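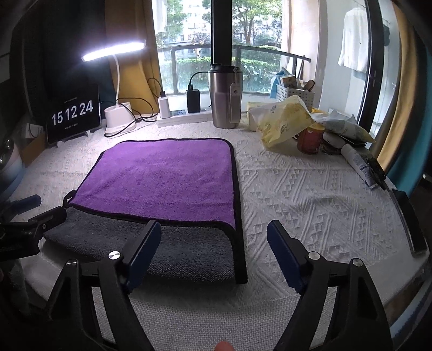

Towel folding, club project: does the cloth under it matter?
Wurnthorpe Robotics Club > Projects

qsong_wurn
We're collecting demos for the towel task with the hand-held grippers. 225 so far. The towel is the plush one, purple on one side and dark gray on the other with black binding. The table has the white textured cloth on it. Qianru Song here, if you only know me from the sign-up sheet. Should we keep the cloth or go to bare table before we record more?

pinbolt
Keep it. The towel would slide on a bare top and you'd spend the whole demo chasing the corner.

Yuen
I'd take it off. The cloth has a raised weave and the ridged pads will catch on it. Then you've taught the policy to grab two layers.

pinbolt
Only if you come in too low. Pinch the binding from the side.

Yuen
You can do that by hand. I don't trust the arm to do it 6 times in a row.

lallimach
Can we talk about the back of the table? Lamp, power strip, tumbler, yellow bag, all in view. I'd clear it before changing the cloth.

qsong_wurn
I wanted some clutter in there. The demo in August won't be on a clean table.

lallimach
Fine, but then move it between takes. If the tumbler never moves, the model will use it as a landmark.

Yuen
Agree with that part. And the window. Curtains open or closed, but do both.

cistska
Last year we had 3,192 frames with the same background and it fell apart when we turned the table. So yes, move things.

qsong_wurn
OK. Cloth stays for the next batch, then a batch without, and I'll shift the stuff at the back every few takes. Need 2 people to help after 4.

pinbolt
I can do it. Still think you'll want the cloth.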